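The coffee corner: what I learned from a month of switching beans

Hello again, coffee people! Last time I promised I'd report back on the great bean swap, and a few of you have been nudging me (yes, Herman Yusof, I got all your messages). So, a month ago I gave up my usual supermarket dark roast and went over to a medium from Tedesco, the little roaster on the Drerkden road. I bought two bags, swore I'd finish both before making up my mind, and then changed my mind about nine times along the way.
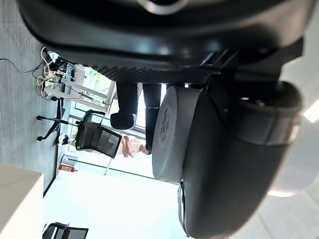
Page last changed: January 11, 2021

The first week was rough. Everything tasted thin and kind of lemony, and I was sure I'd wasted my money. Then I ran into Ettore Russo at the Zoltstead market and he asked what grind I was using. Same as always, I told him. He made a face. A lighter roast wants a finer grind, he said, and hotter water too, and would I please stop using that scoop. So I dug the kitchen scale out from behind the flour and started weighing things like a grown-up.

What a difference! I'm now at 14 grams for one mug, ground two clicks finer than before, with the water poured on pretty much straight off the boil. The lemon thing is still there but it's softer, and there's something almost like brown sugar behind it. My sister says she tastes toast. She says that about every coffee, though, so take it or leave it.

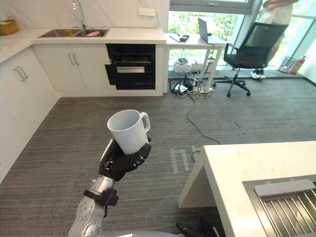

The other thing I changed was warming the mug first. I used to think this was fussy nonsense, but a thick mug straight from the cupboard really does steal a lot of heat, and I drink slowly. A splash from the kettle, swirl it around, tip it out, done. I still forget half the time before seven in the morning.

A few of you asked about storage. I keep the bag rolled down tight in a cupboard away from the stove, and I buy less at a time than I used to. I tried the freezer once, years ago when I lived in Fistville, and ended up with coffee that smelled faintly of fish sticks. Never again. If you have a freezer method that works, write in and I'll print it. 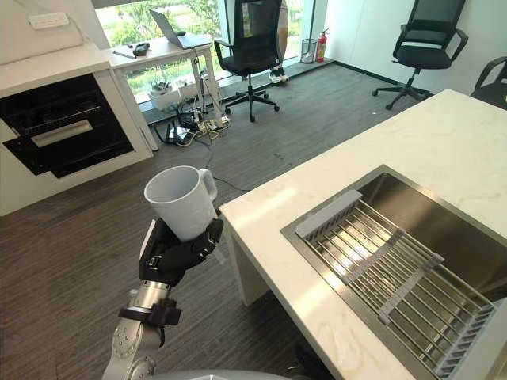

A white mug, held by the sink.

Next up is decaf, which I've been putting off for ages. Tedesco has one coming in March and I've already asked them to put a bag aside for me. Herman claims no decaf on earth is worth the trouble, and I'd love to prove him wrong, so send me your favorites before then. Evening drinkers especially, I want to hear what you've got!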